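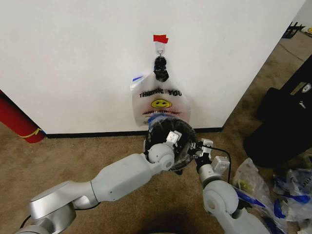
Figure 3. Thin plastic carrier bag with printed "THANK YOU" and smiley face, hung by its handles from a wall hook.

4. Storage and second use of thin carrier bags

4.1 Definitions

A thin carrier bag is taken here as any single-layer plastic bag with integral handles that is handed over at the point of sale. Bags sold on a roll, bags without handles and bags with a stiffened base were left out. Second use means any use after the goods from the first trip have been unpacked. Storage means the time between unpacking and either second use or disposal. A bag that hangs in a fixed place and is filled a little at a time (for waste, for laundry, for other bags) is in use and was coded as such, even when it was empty at the time of the visit. Earlier work often puts this group with stored bags, and part of the spread in published reuse rates comes from that choice.

4.2 Sample and procedure

Households were drawn from the address lists of four towns: Nusholm, Sukent, Rallis and Grunar. Letters went to 2,000 addresses and 819 households returned a usable diary. The diary ran for four weeks and asked for one line per bag: date received, type of shop, first use, second use if any, and date and manner of disposal. A subset of 200 households also agreed to a home visit, during which an interviewer recorded where bags were kept and how. Visits were made in December, after the diary period had closed, so the bags seen at the visit are in most cases different from the bags in the diary. The two sources are therefore reported side by side and were not linked at the level of the single bag.

Coding of storage followed a short list: folded flat, stuffed in another bag, loose in a drawer or cupboard, hung on a hook or handle, and other. Where a household used more than one of these, the one holding the most bags was entered. Coders worked in pairs. Disagreements were settled by a third coder who had not seen either entry.

4.3 Results

Most households that kept bags at all kept them in the kitchen, and most of those kept them inside another bag. Hanging storage was less common but showed a different pattern of use. Bags kept on a hook at hand height had shorter storage times than bags kept in a drawer, and they were more often used a second time before disposal. The difference held within each town except Grunar, where few households reported hanging storage and the comparison could not be made with any confidence.

Second use as a bin liner was the most frequent entry in all four towns. Carrying lunch or shoes came next in Nusholm and Rallis. In Sukent, where a charge at the checkout had been in force longer than elsewhere, carrying goods home from a second shopping trip took that place. Respondents in Sukent also wrote longer notes in the free text column, several of them about the charge itself, and these notes were not coded.

Failure at the handle was the main stated ground for disposal among bags used more than twice. Splits along the bottom seam were mentioned less often. Diary entries do not allow the load to be worked out, and "broke" may cover anything from a small hole to a full split.

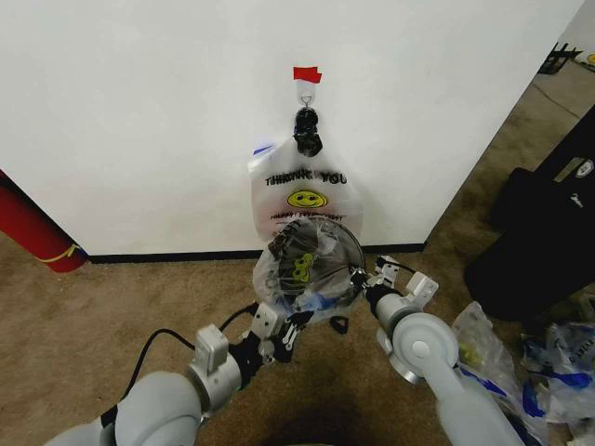 Anikó Bodnár
Corresponding author; design of the household survey and analysis of diary data

4.4 Discussion

The link between hanging storage and second use should be read with care. Households that put up a hook for bags may be those that already intended to use them again. The diary has no entry for intent, and the visit form asked only what was present. A trial in which hooks are given to households at random would separate the two effects and could be run at low cost.

A second limit concerns the response. Households that return a four-week diary are likely to keep better order than those that do not, and the share of bags thrown away at once is probably too low in our data. A short telephone follow-up with 72 households that had not returned the diary pointed in this direction. The follow-up relied on recall and has not been used to adjust the estimates.

Printed text and color on the bag were recorded at the visit but had no clear relation to storage time. Film thickness would be a more useful measure. It was not taken, as the gauge available to the interviewers did not give stable readings on creased film.

For impact assessment, the practical point is that one reuse rate per bag type hides a wide spread between households. We suggest reporting the share of bags with no second use together with the mean, and stating how bags in continuous use were counted. Section 5 applies both to the waste model.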